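Snowpack and the Dunen River: where we stand going into February

I drove up to the Plerngate gauge again this week, and I'm happy to report that there is a lot more snow up there than I expected! The snow stake read 70 inches, and that's after a pretty warm stretch that had me grumbling to everyone at the fly shop. If you fish the Dunen or run a raft on it (or just have a basement near it), you probably want to know what that means for spring.

Quick refresher for the new folks. I look at how much water is sitting in the snow, not only how deep it is, and I compare it with the same date in past years. The gauge site is at 3000 feet, so it misses what goes on higher up. For that I lean on Ovidiu Preda, who skis to the upper course every couple of weeks and sends me his notes, usually with a complaint about his knees.

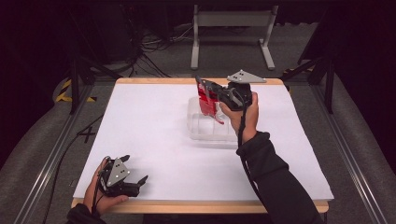 The lower basin is a different story, and I'm a little worried about it. Pelasent Creek has had rain on top of thin snow twice this winter, and the south-facing slopes are patchy already. I've been trying to come up with a good way to show this at the spring meeting. A plain white board with a light wood border, and something bright red on it, would make a decent stand-in for a snowfield with one trouble spot, and people in the back row could probably see it. Anyway, the creek was running at 1658 gallons a minute when I checked, and I'd like to see that number drop and stay low until the real melt gets going.

Ovidiu thinks we could get up to 2 more feet at the Šindelář saddle before the month is out. I'm less sure. The last three storms all slid north of us, and I've learned not to plan my float dates around a forecast. Still, even an average few weeks from now on would put the main stem in good shape through early summer, with cold water for the trout and enough flow to get over the gravel bar below the bridge.

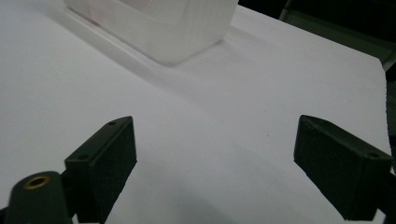

A frosted plastic container on a white surface.

I'll post new numbers after my next trip up. If you have a rain gauge at home, keep sending me your totals, and please write down what time you read it!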